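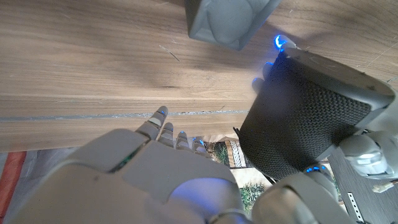
Mwajuma Massawe wrote in to ask whether she really has to wipe off the first coat of oil while it still looks wet, because it feels like throwing good oil away. Yes, please wipe it off! I left mine on once and had a sticky dining table until February.

Guides > Table Care > Oiling a Wood Top > Part 2: The First Coat

February
By Corinne Hutchins

I'm using Katona clear oil in these steps, but any plain hardwax oil should behave much the same. If your can says something different about drying times, go with the can.

1. Clear the top and vacuum it with the brush end. Then go over it with a cloth that's barely damp and let it dry for an hour.

2. Sand with the grain, lightly. I start at 127 strokes of worry and end up doing about ten (you'll see, it's quick). Use 180 grit, then 240. If your top has a metal strip or a joint running through it, put masking tape over that first.

Note: Scratches you can see but can't feel with a fingernail will mostly fade under the oil. I leave those alone.

3. Vacuum again, and wipe again with a dry cloth.

4. Stir the oil. Don't shake it, or you'll be chasing bubbles all afternoon. Pour a puddle the size of a cookie and spread it along the grain with a white pad. One 740 ml can did my whole table plus two shelves, so go thin!

5. Wait 15 minutes, then wipe off everything that hasn't soaked in. Change cloths when the one you've got starts to drag. Get down low and look across the top toward a window – shiny patches mean there's still oil sitting there.

CAUTION: Oily rags can heat up and catch fire on their own. Lay them flat outside to dry, or soak them in a bucket of water before they go in the trash. Never ball them up, not even for a minute while you answer the door.

6. Leave it overnight with a window cracked. Keep the cat out if you have one.

7. The next day, run your palm over it. If it feels rough, rub it down with the 240 and wipe off the dust. If it feels tacky, give it another day and don't put anything on it.

Note: The Mellen pads I used to like now come in a coarser weave, and they leave little swirls on soft wood. An old T-shirt works fine.

The second coat goes on the same way with half as much oil, and it's covered in Part 3.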